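How the ladder works

In Australian football, the list that shows which team is first and which is last is called the ladder. The Sallari Junior League has 8 teams, so its ladder has 8 rungs. The order is worked out after every round, and it follows fixed rules.

Step one: match points

A team gets four match points for a win, two for a draw and none for a loss. The size of the win makes no difference here. A team that wins by one point gets four match points, and so does a team that wins by 30. The team with the most match points goes to the top.

Match points are different from the points on the scoreboard. On the scoreboard, a goal is worth six points and a behind is worth one. A team with 14 goals and 12 behinds has 84 plus 12, or 96 points.
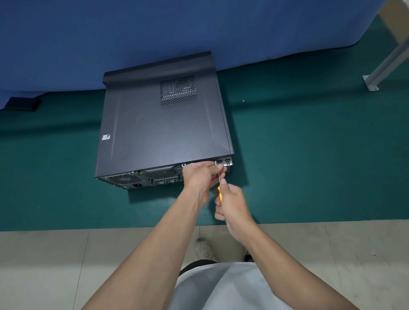 Desktop computer lying on its side

Step two: percentage

Teams often have the same number of match points, mostly early in the season. The ladder then needs a second number to separate them. This number is called percentage, and it compares the points a team has scored with the points other teams have scored against it.

To find it, take all the points scored by the team. Divide by all the points scored against the team. Multiply by 100.

Suppose Nellden has played two matches:

Round 1: Nellden 96, Girninard 66
Round 2: Nellden 139, Dunne 122

Nellden has scored 235 points. The other teams have scored 188 against it. 235 divided by 188 is 1.25, and 1.25 times 100 is 125. Nellden's percentage is 125.

A percentage above 100 means that a team has scored more than it has let in. Below 100 means the opposite. Exactly 100 means the two totals are equal. The number can go down after a win – a team on 125 that wins its next match by a single point will usually drop a little.
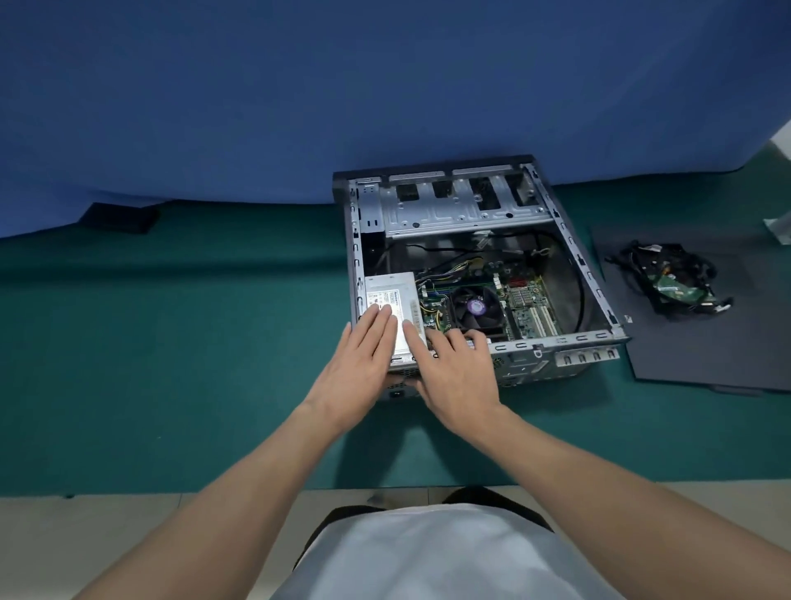
Margaux Bodin: My daughter's team won its first match and the other side didn't score at all. What is the percentage then? We tried it on a calculator and got an error.

Reply from Tomás Kinsella: A number can't be divided by zero, so there is no percentage to work out yet. Her team is placed above any team with the same match points that has let in a score. Once somebody scores against them, even one behind, the sum works in the normal way.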